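Tags: Treatment Room / Equipment Checks / Opening & Closing

Monthly Safety Walk-Through: Body Contouring Rooms, With Comments

Prutden Skin & Shape, Gagnon Street branch
Period covered: December
Checked by: Duarte Correia
Rooms covered: Treatment 1, Treatment 2, laser room, laundry closet

Marks used: OK = fine. FIX = fix it this month. STOP = do not use on a client until signed off. Comments are mine. If you disagree with one, write underneath it in pen and initial it, as pencil comments have a way of fading when the regional manager visits.

1. PAPERWORK AND CLIENT SCREENING

1.1 Health questionnaire completed before first session – OK
Comment: All of the files I pulled had one. One client answered "Do you have any metal implants?" with "not that I recall." Please follow up on answers like this before the gel goes on.

1.2 Pacemaker and pregnancy questions initialed by the operator – FIX
Comment: Initialed on most. On two files the initials belong to someone who was on vacation.

1.3 Consent form is the current version – FIX
Comment: Treatment 2 still has a stack of the old form, the one promising results "in every case." We stopped saying that for good reason. I have put the stack in the shredding box. If it comes back I will assume it is haunted.

1.4 Incident book present and legible – OK
Comment: Present. Legible if you knew the author.

2. CAVITATION AND RADIO FREQUENCY UNIT (KASTEO, TREATMENT 1)

2.1 Power cord free of cuts, kinks and tape – STOP, then OK
Comment: There was tape. It was nice tape, neatly applied, and it was covering a nick in the cord near the plug. Unit was off the floor for 9 days waiting on the replacement. New cord fitted and tested, unit back in service. Tape is for parcels.

2.2 Emergency stop works – OK
Comment: Pressed it. Everything stopped, including the radio, which should not be on that outlet. See 4.2.

2.3 Handpiece heads clean, no chips or pitting – FIX
Comment: Large head fine. Small RF head has dried gel in the seam. Wipe down between clients, not between seasons.

2.4 Session counter read and logged – OK
Comment: 3,642. The handwritten log agrees, to my surprise and possibly to the log's.

2.5 Skin temperature checked during RF – FIX
Comment: The thermometer is in the drawer, in its box, in its plastic. I asked how temperature was being checked and was told "by feel." Whose feel was not specified. Thermometer is now on a hook beside the unit. Readings go on the client card.
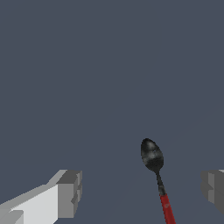
2.6 Operator keeps the head moving – OK
Comment: Watched two sessions. Good steady passes, no parking on one spot while reaching for a coffee. Thank you both.

2.7 Client has a way to say stop – OK
Comment: Clients can talk. Still, turn the music down enough to hear them doing it.

3. COOLING UNIT (STIKESOV, TREATMENT 2)

3.1 Reservoir filled with distilled water – FIX
Comment: Filled. With what is a matter of opinion. The jug beside it says distilled and smells faintly of the lavender we put in the foot baths. Drain, rinse, refill from a sealed jug, and write the date on the jug.

3.2 Protective gel pads in date – STOP
Comment: One box expired. I don't care how good they still look. Box removed, new ones ordered. No cooling sessions in Treatment 2 until they are on the shelf, and please call the clients who are booked instead of letting them find out in a robe.

3.3 Applicator cups free of cracks – OK
Comment: All sound. Medium cup lives in the wrong cradle but seems happy there.

3.4 Vents clear – FIX
Comment: Someone hung a towel over the back vent to warm it up. I understand the instinct. Don't.

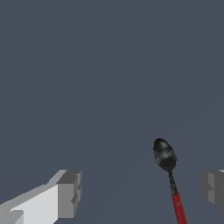
Plain gray surface, with open space between the two gripper fingers.

4. ROOMS AND ELECTRICAL

4.1 Floor dry, mats flat – FIX
Comment: The mat by the door in Treatment 1 curls up at one corner. I know this because I found it with my foot.

4.2 One machine per outlet, no extension cords – FIX
Comment: Radio moved to the other wall. The extension cord in the laser room has been removed to my office, where visitors may see it.

4.3 Treatment table weight label readable – OK
Comment: 700 lb, as printed. The squeak in the left hinge is not a safety matter, but it does alarm people lying on it.

4.4 Door sign on laser room working – OK
Comment: Lights up. Knock anyway.

4.5 Goggles, operator and client – FIX
Comment: Client pair has a scratched lens. Replaced from stock. Operator pair was on top of the operator's head, a part of the body that does not require goggles.

5. HYGIENE AND LAUNDRY

5.1 Fresh sheet for each client – OK

5.2 Disinfectant mixed to the label – FIX
Comment: The measuring cup is missing again. A coffee mug is not a unit of measure, even when it is always the same mug.

5.3 Dryer lint trap – FIX
Comment: I could have knitted something. Empty it after every load. Sheet for initials is now taped to the lid (tape being allowed here).

5.4 First aid kit – OK
Comment: Complete, apart from the scissors, found in reception opening mail. Returned.

SIGN-OFF
29 lines on the master sheet this month, counting the front desk page, kept separately at reception. Still open at time of writing: 3.1, 3.2 and the mat. Recheck is at 8:15 a.m. before the first client, and I will be bringing my own thermometer.
D. Correia

Recent in Equipment Checks
- Gel Storage: Why the Radiator Shelf Is Closed
- Reading the Kasteo Error Lights
- Goggles: Sign-Out Sheet
- Aftercare Handout, Revised

Questions about this checklist: ask at the front desk | © Prutden Skin & Shape | Back to top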